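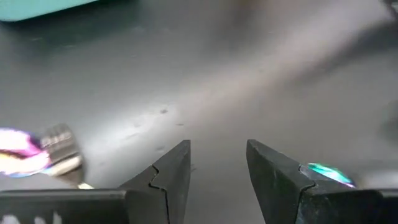
Figure 3. Wrist camera view from the Kato gripper kit, fingers open over the dark tabletop. A pink and purple object, blurred by motion, is at left.

4.2 Kit under review

The Kato kit is a two-finger gripper with a small camera at the wrist, sold as one unit with a control box and a year of software updates. We bought ours at list price through the Endville dealer. No discount, no loan unit, no say from the maker on what we wrote. Setup took one afternoon, most of it spent on the cable run down the arm. The manual gives the cable steps in the wrong order (step on the strain relief should come before the connector, not after) and we had to undo the whole thing once.

All tests were run at the Clustendale lab in July. Arm, table and lights were left as they were for the rest of the study. We did not add a lamp or a matte sheet, as most buyers will not have one. The table was lit from one side and the pale band of light in Figure 3 is typical of what the camera has to deal with.

4.3 Procedure

We ran 200 pick attempts on small household and desk items. One attempt was thrown out after a network drop, leaving 199. Each attempt started from the same home pose with the fingers open. The kit's own software picked the grasp point. No hand tuning between attempts — the settings were the ones that ship with the unit. An attempt counted as good if the item was lifted, held for 5 seconds and put down inside the target zone. Everything else counted as a miss, including lifts where the item turned in the grip and came down outside the zone.

Items were placed by hand by one of two operators. Order was set by a random list made before the first run. Operators did not see the list more than one line ahead. Grethe Bisgaard scored all attempts from the recordings and had no part in placing the items.

4.4 Results

131 of the 199 attempts were good. Boxes and blocks gave little trouble. Thin, round items were the weak spot, mainly pens and markers, and most of the misses in that group came at the moment of closing. The fingers met the barrel too high or too low and it rolled. The maker's software has a "narrow item" mode that is meant to help with this, but it has to be switched on by hand for each item, so we left it off.

Blur was the second issue. The wrist camera handles still items well but smears anything that moves close to the fingers, as at the left of Figure 3, where the seam line on the finger stays readable and the item does not. The software drops blurred images and waits for a clean one, which added up to a full second per attempt. Not a big cost in a lab. On a packing line it would matter.

Shiny spots also confused the grasp planner. In several runs a bright reflection near a finger was boxed as a item in its own right and the arm went for it. Restarting the planner cleared this each time. We reported it to the maker and got a reply with a patch, which came to late for this study and is not tested here.

4.5 Wear and upkeep

The fingertips scuff. This did not change the pick rate between the first and last parts of the run, as far as we can tell from the scores, though the study was not built to test wear and a longer one should be. The fingers come off with two screws and a spare set is in the box. Dust on the camera window was wiped off each morning with a dry cloth.

4.6 Compared with the Owino unit

The Owino gripper tested in Section 3 costs more and has no camera of its own. It closed harder and held the heavier items better. But it needs an outside camera, with its own stand and its own calibration, and that took us most of a week to get right. The Kato kit needed a single calibration, done with the printed card in the box, and it stayed in place through all runs. For a small shop with one arm and no vision engineer we would pick the Kato, with narrow item mode on for anything thin. For heavy parts, the Owino — Section 5 gives the cost figures for both.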